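Can a machine sort out my bits-and-bobs drawers yet, or am I dreaming?

Posted in Home & Workshop, Clalluswood Neighbours Help Board

mothballmarge

Hello all. Slightly daft one for a Monday, but I've been wondering about it for weeks and my other half has stopped listening.

I run a small mending and craft business from our back bedroom, and the part of the job that eats my evenings is putting things away. Not the sewing, not the posting, just the putting away. Everything lives in divided trays (little compartments, you know the sort) and by the end of the day it's all in the wrong places. I counted up once when I was in a mood and I had 511 small things out on the table. It took me the whole of a radio play and half the next one to get them home again.

My nephew reckons robots can do this now. He keeps sending me clips of them folding towels and loading dishwashers and says I should "just get one". I've got a robot hoover already, and it's fine, but it spends half its life under the sofa shouting for help, so I'm not what you'd call a believer.

What I want to know is:

Is there anything an ordinary person can buy that will pick up small odd-shaped things and put them in the right compartment?

If not, how far off are we? I'm 58 and would like to enjoy it before my hands go.

And would it be any use for other jobs, like washing up or wiping down? I can't see the other half agreeing to it for the trays alone.

I've got around £2,000 put by for the business and was going to spend it on a better overlocker, so please be kind but truthful!

fettler_of_korell

Hiya Marge, not daft at all. I do maintenance at Korell, we make fittings for shop displays, and I've had a fair bit to do with this stuff, so I'll have a go.

The first thing is that people say "robot" and mean two quite different animals. There's the sort we've had on our packing line for years. It picks up the same part from the same spot and puts it down in the same other spot, all day, and it never gets bored. Brilliant thing. Move the part by the width of your thumb, though, and it'll close on fresh air and carry on as if it's done a grand job.

Then there's the newer sort, which has cameras on its wrists and is taught by being shown the job over and over. That's what your nephew is sending you clips of, and it's the sort you'd need.
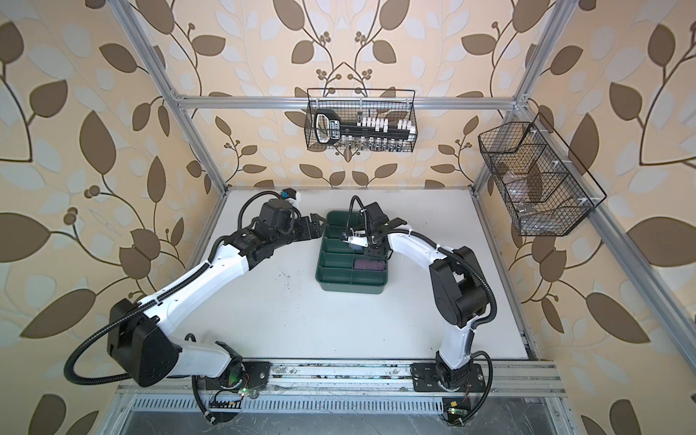
Small things in divided trays are one of the jobs people keep coming back to, partly because it looks so easy. You or I reach in, feel which way up the thing is, roll it round in our fingers and pop it in its slot without looking. Most grippers have two flat fingers and not much feeling in them, so it all has to be worked out by eye. If the thing is lying awkwardly against a wall of the compartment, there may be no good way to get hold of it at all. Two arms help a lot there, as one can hold or nudge while the other picks.

We had a firm called Preladora in to do a trial on our spares bench last October. They asked us for 300 goes at the job before they'd even talk about leaving it to run, and that was for one tray with a few sorts of part in it. When it ran it was slow, slower than our newest starter, but it did get through a fair amount. Soft things were the worst. Foam, cloth, anything that squashes or flops.

So to take your points:

Buying one. There are hobby arms inside your budget, but you'd be spending your evenings fiddling with the arm and still putting the buttons away yourself. I wouldn't.

How far off. I'd not like to say for a house. For a shop floor with decent lighting and everything bolted down where it should be, some of it is there now.

Other jobs. Wiping a flat worktop, I'd say that's nearer than you'd think. Washing up, no. Wet slippery things with sharp edges, in a bowl of bubbles? I wouldn't let one near my mugs. 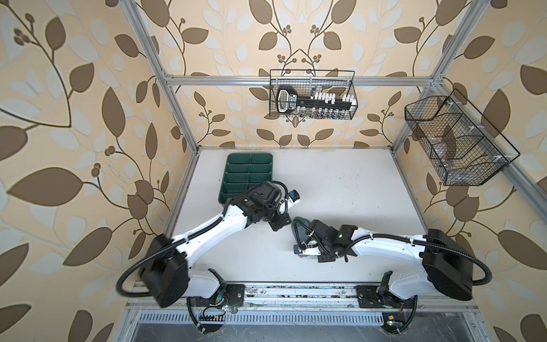

Something you can pinch from the robot people for nothing, though, is how they set a job up. Put the tray in the same place every time, with nothing else on the table, and do one sort of thing at a time from start to finish. I tried that with my own screws at home - all the short ones first, then all the long ones - and I was done in half the time. My partner said I'd finally been automated.

Also, bigger compartments. Everyone buys trays with slots too small for their fingers and then wonders why it's such a chore.

Get the overlocker.

nivenlaner

no. got a robot mop 2 years ago and it's scared of the rug

pegbag_pat

I'd go a bit further than fettler on the "not yet". I clean holiday lets over Niven way and every place is different every week. Somebody's moved the chairs, there's a toy in the kettle, the bin's full of wet sand. Half my job is working out what a thing is and whether it's rubbish, and I don't see a machine managing that when I get it wrong myself sometimes.

I would have one for pairing socks mind you. I'd pay good money.

Marge, if it's only the trays, have you thought of asking a local teenager? Mine does my button tins for pizza and she's quite fast when her phone's charging in the other room.

mothballmarge

Thank you all, that's a proper answer and saves me an argument with my nephew. Overlocker it is! I did the one-sort-at-a-time thing last night with the press studs and it did go quicker, though I still found a few in my slipper afterwards. Fettler, what size compartments do you use for the screws? Mine are about as wide as a matchbox, and I'm thinking that's where I've gone wrong.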